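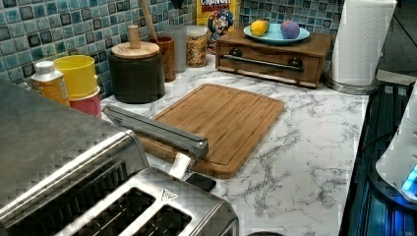
Chapter 6
The Counter as a Workplace

Before you begin

In Chapter 5 you drew a floor plan of a kitchen and marked the sink, the range and the refrigerator. This chapter moves up to the work surface between them. You will learn how to divide a counter into zones, how to decide what should stay out and what should be put away, and how to set up a cutting board so that it is safe to use.

Words to know: backsplash, clearance, juice groove, landing space, prep zone, standing item.

6.1 What a counter is for

A kitchen counter does three jobs. It holds things while you work on them, it holds things you have just taken from the oven or the refrigerator, and it stores things you use too often to put away. Most counters are asked to do all three at once. When storage takes over, the cook ends up chopping onions on a corner the size of a dinner plate.

The part of the counter set aside for cutting, mixing and filling is called the prep zone. The open space beside an appliance, where you can put down a hot pan or a slice of toast, is called landing space. Anything that lives on the counter day and night is a standing item.

Counters differ in depth, and the back strip is hard to reach in all of them. It is a good place for canisters and jars. It is a poor place for a cutting board, since you would have to lean over to use it and your weight would not be above the knife.

6.2 The prep zone

Start with the board. Put it down first and let everything else fit around it. A board placed last goes wherever there is room, and that is often too close to an appliance.
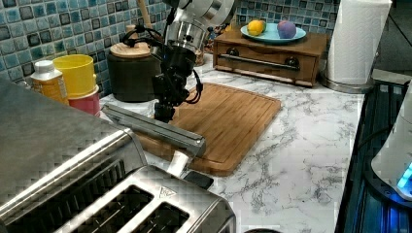 Figure 6.1 A bamboo cutting board on a marble-patterned counter, with a two-slot toaster in the foreground. Note the juice groove around the board.

The juice groove is the shallow channel that runs around the edge of many boards. It catches liquid from meat, tomatoes and ripe fruit before it can reach the counter. It has a limited capacity. If you are carving a roast, stop and empty the groove when it fills.

A board with a groove has a smaller working area than its outside measurements suggest. The board used in the Trorkcombe kitchen exercises is 40 centimeters long, but the flat part inside the groove is 37. Measure the flat part when you compare boards.

To set up a board:

Wipe the counter and dry it.
Lay a damp cloth flat, with no folds.
Set the board on the cloth and press on each corner. If it rocks, smooth the cloth and try again.
Clear the space on your knife-hand side for the length of your forearm.
Place a bowl for scraps on the other side.

Bamboo boards should be washed by hand and stood on edge to dry. Long soaking can cause them to crack or warp. Ask before using a board in a kitchen that is not your own, because some households keep one board for bread and another for meat.

6.3 Appliances that stay out

A toaster is a standing item in many homes. It is used in the morning, often in a hurry, and it gets hot on top. Keep it clear of paper, curtains and anything hanging overhead. Never use it underneath a wall cabinet if the maker's instructions warn against doing so. Turn it so that the lever can be reached without moving anything else.

Leave landing space next to it. A plate is enough. Crumbs fall as the toast is lifted out, and they are easier to wipe from a bare counter than from between jars.

A toaster oven needs more room. Its door swings down or out, and the space in front of the door must stay empty while it is on. The clearance at the sides and back is given in the instructions.

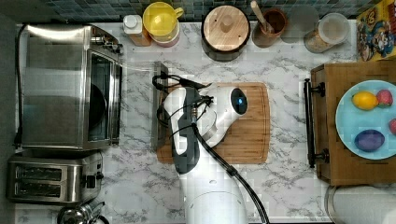
Cords deserve a look of their own. A cord should run behind the appliance or along the end of the counter, away from the front edge and away from water. Do not let it cross the prep zone. If it will not reach the outlet any other way, the appliance is in the wrong place.

6.4 The back row

Canisters, jars and utensil holders do well along the backsplash. The wall behind them can be wiped, and they are out of the way of the knife. Three rules will help you arrange them.

Put tall items behind short ones, or all in one line. Put what you use daily at the end nearest the range. Leave out only food that keeps well at room temperature and in light. Dry cereal in a closed jar is fine for short periods. Ground spices and cooking oil last longer in a dark cabinet.

A small drawer box can sit at the end of the row and hold loose items such as clips and measuring spoons. Check that its drawer opens fully without hitting the board.

6.5 Practice: the Vatgate counter

The counter in the Vatgate plan is 147 centimeters long. A toaster and its landing space take up 41 centimeters at the left end. A cutting board, placed lengthwise, takes 40. Draw the counter to scale on graph paper. Mark the prep zone, then find a place for a drawer box, a utensil holder and two canisters. Keep your drawing. You will add a sink to it in Chapter 7.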